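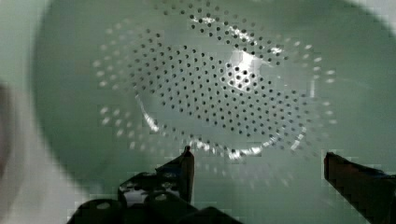
posted by rollir_jen in Kitchen Gear & Gadgets, Thursday 7:42 pm

Subject: plastic colander, keep or bin?

Quick one before I do dinner. Big pale green plastic colander, round holes in rings, flat base with a raised ridge round it. Came with the house when we moved to Rollirbridge, so no idea how old. Still drains fine for pasta. Problem is the ridge, starchy gunk gets in along there and I can never get it all. Also rice. Rice goes straight into the holes and stays there till it dries like cement.

Partner wants stainless. I like the green. Thoughts? Do I keep it or is it time.

---

tinlid66
Keep it. Mine's plastic and older than my kids. Soak it straight after, don't let it sit in the sink dry. Done.

---

MuddyGumboot
Bin it. Sorry. Plastic and boiling water, every night, for years? No thanks. I swapped to stainless when the old one went soft on one side and tipped a whole pot of spaghetti down the plughole. Never again. Stainless also goes in the bottom rack of the dishwasher without you having to think about it.

---

tinlid66
Soft on one side means it was sitting against the hot pot mate. Not the colander's fault.

---

MuddyGumboot
It was in the sink. Where colanders go.

---

kettle_and_co
Washing up brush, the cheap stiff kind, from the OUTSIDE. Everyone scrubs the inside and just pushes the rice further through. Flip it over, brush the bottom, rinse under a hard tap, most of it falls back out the way it came. For the ridge use an old toothbrush and go round in a circle.

Bicarb paste if it's gone cloudy. Leave ten minutes. Don't use the scourer side of the sponge, you'll lose the shine and then everything sticks worse.

---

rollir_jen
OK never thought of doing it from the outside, trying tonight. It's still pretty glossy inside so no scourers then.

---

Babalola
Different question, why are you putting rice in it at all? Round holes that size are for pasta and spuds and washing lettuce. Rice wants a sieve. Mesh one, long handle, hooks over the sink. I've got a Polberg one and it's been good. Handle's a bit wobbly now but fine.

---

rollir_jen
Because I've got one colander and no drawer space lol. Kitchen is tiny.

---

Babalola
Sieve hangs on a hook. Back of the pantry door. No drawer needed

---

saltbush_sal
Absorption method. Then no draining. Rice problem gone, colander stays. Why is anyone draining rice.

---

MuddyGumboot
Plenty of people drain rice. Some of us like it seperate.

---

saltbush_sal
It is separate if you rinse it first and leave the lid ON. But not this thread I guess, there's a rice thread already, page 104 or something by now and they're still fighting.

---

pegbasket
If you do go stainless check the feet before you buy. I got a Vukance one on special, lovely looking thing, but it sits so low the base is in the water if your sink drains slow. So your pasta's standing in dishwater basically. Took it back. Went with one on a taller ring and it's heaps better. Costs more, think I paid around 66 dollars which hurt.

---

tinlid66
66 dollars for a bowl with holes in it

---

pegbasket
It's a nice bowl with holes in it

---

kettle_and_co
Op shop. Always a colander at the op shop. Enamel ones too if you want a colour, though check for chips round the holes, they go rusty there first.

---

rollir_jen
Update, did pasta, did the brush from the outside like kettle_and_co said. Heaps of rice came out. From like two weeks ago, gross. Toothbrush got most of the ridge, still a bit of a line on one side but way better than it was. Partner has been shown. Partner is unmoved, still wants stainless.

---

MuddyGumboot
Partner is right.

---

tinlid66
Keep the green one for the garden if you lose. Great for washing dirt off spuds and carrots outside under the hose, saves blocking the sink. Or picking beans, carry it down, hose it, bring it in clean.

---

saltbush_sal
Seconding the garden thing. Mine does berries. Also decent as a cover over seedlings if the birds are at them, put a rock on top so it doesnt blow off.

---

Babalola
Still say get a sieve either way.

---

rollir_jen
Right so plan is, sieve on the pantry door for rice, green one stays for pasta for now. Will look at the op shop for a stainless one with tall feet, and if I find one green goes out to the veg patch. Ta everyone. Going to soak it now before I forget

---

pegbasket
Measure your sink first!! Learnt that one too. First one I bought wouldn't sit flat in mine, had to hold it with one hand and pour with the other.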